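July
By Eirini Stamatopoulos
5 min read

Floor stuff, mostly

Quick one this month. I'm writing it between deliveries, so forgive the state of it.

Subject is floors. Specifically what ends up on them. We've been at Nirkeldale long enough now that the polished concrete has stopped being a novelty and started being a shelf. Bags, chargers, offcuts, a mug (whose?), somebody's umbrella from a rainy week in spring. It all goes down there and then it lives down there.

I went round all the rooms at the end of June with a pad and a pen. Took nearly 20 minutes to get through the big room alone, mostly because I kept stopping to unhook a cable from my foot. Glykeria Michailidis came round after me with the good broom and we compared notes over coffee. Hers were ruder.

So. What we want to do, in no special order.

Cables first. Easily the worst thing. A cable across a walkway is a fall waiting for a person with a tray. If your charger is long, wind up the spare and put a tie round it. There's a bag of ties in the top drawer by the kettle, the reusable kind, please bring them back. Run cables along the wall where you can. Where you can't, go behind the table legs, not between them. And power strips: pushed up to the wall, switch side up, nothing sitting on top. I don't mind where the strip is as long as I can find it without kicking it.

Extension leads plugged into extension leads, no. Came up last year, came up the year before. Still no.

Tables. The white ones with the thin legs are light and they wander. By the end of a busy day they're at all sorts of angles and the walkway has turned into a sort of slalom. Just square them up when you finish. Two hands, lift, don't drag, the legs mark the floor and then it's me with a cloth on my knees. If a table wobbles tell Glykeria and she'll see to the feet. Do not fold up a beer mat. We have found so many beer mats.

Boxes. Low open boxes along the wall are great and I want more of them. Cheap, easy to see into, nothing gets forgotten at the bottom for a year. A lid is where it all goes wrong, in my opinion. Put a lid on a box and people pile things on the lid. Plellier in town has plain ones with a wood finish if you want one for your own corner, ask at the back counter, the front desk never knows they're there. Write your name on the side. On the side, the top gets covered.

Packing foam. Blocks, corners, sheets, the lot. We do reuse it! Koutsoukos takes clean foam off us for their own shipping and they're very nice about it, but it has to be clean and it has to be in the blue bin by the loading door, not wherever it landed. Foam that's been walked on they won't have. Fair enough.

Cloths. Dust cloths, backdrop cloths, the black ones everybody borrows. Fold or hang. A bunched-up cloth holds its dust and gives it all back to you when you shake it out, and then there's fluff on a floor that shows every bit of fluff. Hooks are going up in the hall by the sink, I have the hooks, I have not got the screws.

Chairs. Tuck them in. That's the whole paragraph.

The sealer for the floor is coming from Hesirex and we'll do the big room in two halves so that there's always somewhere to work. Left half, the chair side, goes first. Anything low has to come up the night before: strips, coils, boxes, foam, shoes. I'll be there from 3 in the afternoon to help carry. The price came in at 1,236 for the two halves together, including the second coat, and it's in the budget already, so nobody needs to write to me about it. Second coat matters. The patch by the door had one coat and look at it.

Someone asked if rugs would help. They'd help the noise. They wouldn't help the sweeping, and the edges curl up. Hard pass from me but I'll hear arguments. 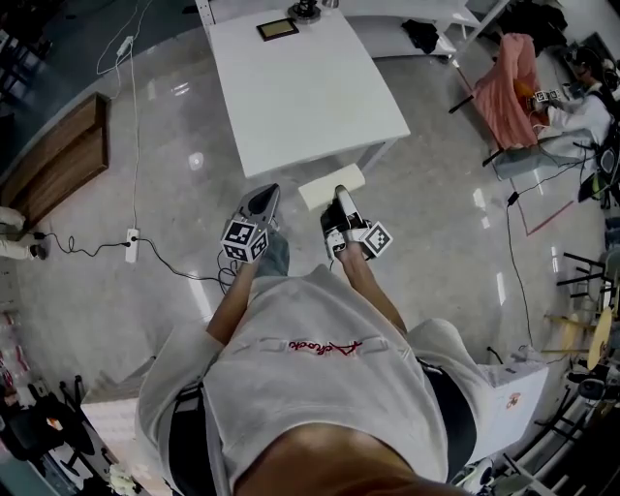 Eirini Stamatopoulos
Rooms and Supplies, Nirkeldale

Most of my list in one go, then. White strip on the floor, black cable in loops coming away from it, a white cable dangling down to its plug adapter. A block of foam on the concrete. The black cloth in a heap behind the table, where a fold would of taken a moment. The box against the wall I approve of. Open top, low, brown wood grain, exactly the sort I mean. And the table has gone off on the diagonal, see above under wandering. The floor does have a nice shine to it though, credit to whoever had the mop.

My suggestion for this corner is to shift the box along a bit and let the strip live next to it, with the slack wound up and tied. Then the foam to the bin, and a hook for the cloth once I get teh screws. Small job. I'd do it before lunch if somebody would hold the other end of the table.

One more thing, tablets and frames and other flat things on the tables: keep them in from the edge please, we've got concrete underneath and it isn't kind.

Notes, complaints, spare screws (the 23 length, for the wall plugs we've got) to the tray outside my door. Glykeria has the broom cupboard key till I'm back from my week off. If the key's not on her it's on the nail.

Recent items
- The sink in the hall, again
- What goes in the blue bin
- Glykeria's guide to the good broom
- Shelf space: who has what
- Lost and found: one umbrella, several mugs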